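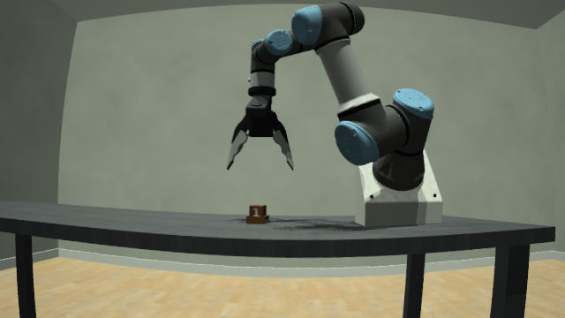
Police, Courts and Numbers
Lecture 6: What "solved" means in a police press release

Bring the Darkine release from the reading packet. We will be marking it up line by line, and it is hard to follow without the page in front of you.

Where we are

Last time we looked at how a call becomes a report, and how many calls never do. Today starts one step later. The report exists, it has been given a category, and somebody wants to say how many reports of that kind the department has dealt with. The usual figure is the clearance rate. Most news stories turn this into "solved," and most readers take "solved" to mean that the person who did it was caught and convicted. Neither half of that is safe.

The definition

Under the national reporting rules an offense is cleared by arrest when at least one person has been arrested, charged, and turned over to the court for prosecution. Read that slowly. Conviction is nowhere in it. The charge can be dropped the following week, the case can be pled down to something unrecognizable, the jury can acquit, and the clearance stays where it is.

"At least one person" also matters. If four people robbed a store and one was picked up, the robbery is cleared. Going the other way, one arrest can clear a whole string of offenses. A detective who believes the man in custody did nine garages may put nine clearances on the sheet. Maybe he did all nine. The number on its own can't tell you how strong the evidence was for the other eight, and you should want to know.

Finding stolen property, with no one arrested, does not clear a theft. Press releases blur this constantly. A photo op with a row of recovered bicycles is good news for the people who get their bicycles back and tells you nothing about clearances.

The other kind

An offense can also be cleared by exceptional means. The department is supposed to have identified the offender, have enough evidence to arrest and charge, know where the offender is, and be stopped from making the arrest by something outside its control. Death of the offender is the standard case. Refusal of extradition is another. So is a victim who won't cooperate after the offender has been identified.

All four conditions are supposed to be met. In practice the last one gets most of the attention and the first three get a check mark. A file that says "victim declined" is easy to close, and if nobody outside the unit reads it, the question of whether there was ever enough evidence to charge is answered by the person closing the file. I don't say this is always abused. I say the rate is only as good as the audit, and you should ask when the last audit was.

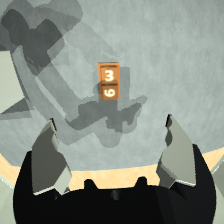

Working through the Darkine release

The headline says "More than a quarter of burglaries solved." The body gives 69 reported burglaries for the year and 18 clearances. The arithmetic is fine: 18 over 69 is 26 percent. If you stop there, you have confirmed that the press office owns a calculator.

Now go to the table at the back. Clearances by arrest: 11. Exceptional clearances: 6. Add them up. You get 17, and the headline needs 18. There is no note explaining the other one. It could be a late entry or a typing error, or a clearance carried in from some other category. Write "unexplained" in the margin and leave it there. Don't pick the explanation you like best.

Use only the arrests and the rate is 16 percent. That is a very different headline, and it comes from the same page. I am not claiming 16 is the "real" rate. Some exceptional clearances are entirely proper, and a burglar who has died will not be arrested by anyone. But a reader who was told "solved" ought to have been told that a third of those clearances involved no arrest.

Then there is the year problem. Clearances are counted when they happen, whatever year the offense happened in. A burglary from two Septembers back, cleared last spring, goes on top of the fraction while its own report sits in an older total. So the top and bottom are not the same set of cases. In a big department this washes out more or less. With 69 reports it may not, and two or three old cases closed together will push the rate up for reasons that have nothing to do with this year's work. The release doesn't say how many of its clearances are old. Ask.

Comparing towns

The second page puts Darkine beside Flalari and Powell in a bar chart. Before you say a word about which department is better, check the following.

Same offense category? Darkine counts burglary of homes and businesses together. Flalari's bar is labeled "residential." A detached garage may be in one and out of the other.

Same definition of cleared? Powell's bar is labeled "closed," and closed is not a reporting term. A department can close a case because it has run out of leads. An inactive case with no suspect is closed in the filing sense and uncleared in every other sense. If Powell's figure includes those, its tall bar means the opposite of what the chart suggests.

Same bottom number? A department that writes a report for every call will have more burglaries and a lower rate than one that steers half of them into "suspicious circumstances" or "trespass." This is the oldest trick there is, and it needs no trick to happen; a supervisor with a preference will do it. When a clearance rate jumps, look at the reports before you look at the arrests. A falling bottom number raises the rate just as nicely as good detective work.

The chart has no axis label, by the way. I measured the bars with a ruler and they don't match the percentages printed above them. I would not build anything on that, but it doesn't help.

The software claim

Paragraph five credits the result to a case management system called Rurnuron, bought the previous September. The release says clearances "rose following adoption." Following is doing a lot of work there.

What we would need to say anything: the rate for several years before, to see how much it bounces by itself. The rate over the same months in similar places that bought nothing. Any change in staffing, overtime, or reporting practice that came in at the same time. And some account of how the software was supposed to produce an arrest. Better record keeping could plausibly raise the number of clearances entered without raising the number of burglars caught, simply by prompting officers to fill in the disposition box. That would be worth having. It would not be what the release says.

The release gives one earlier year, with no table, and no mention of what the system cost. One earlier year is a line between two points. Any two points have a line between them. 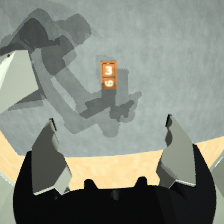
One student objected at this point that all of it is unfair to small departments, that a chief with a handful of detectives hasn't got the time to write footnotes, and that the public wouldn't read them.

The first part has something to it. Small numbers are a burden for honest people as well, and I would go easy on a chief who got the table slightly wrong. I won't go easy on the headline. Somebody had time to write that, and to have the chart drawn in color. One line giving arrests and exceptional clearances separately takes less room than the department's slogan. As for what the public reads, reporters do read the back page when there is something on it, and defense lawyers certainly do.

A related point came up after: if the figures are this weak, why use them at all? Because the alternative is usually the anecdote, and the anecdote is worse. A clearance rate with its parts shown, over several years, from a department whose reporting rules haven't moved, can tell you something. That is a long list of conditions. Check how many your source meets before you quote it.

For next time

Find one release or annual report that gives a clearance figure for any offense. Bring a copy. On the back write the definition used (quote it, or write "none given"), the split between arrests and exceptional clearances, and the one question you would put to the press office. Just one. If you send the question and get an answer, bring that too, including "we don't comment on that."

Anyone using Darkine for the short paper: the correction slip dated January 9, 2018 changes the chart title only. The 17 and the 18 are both still there.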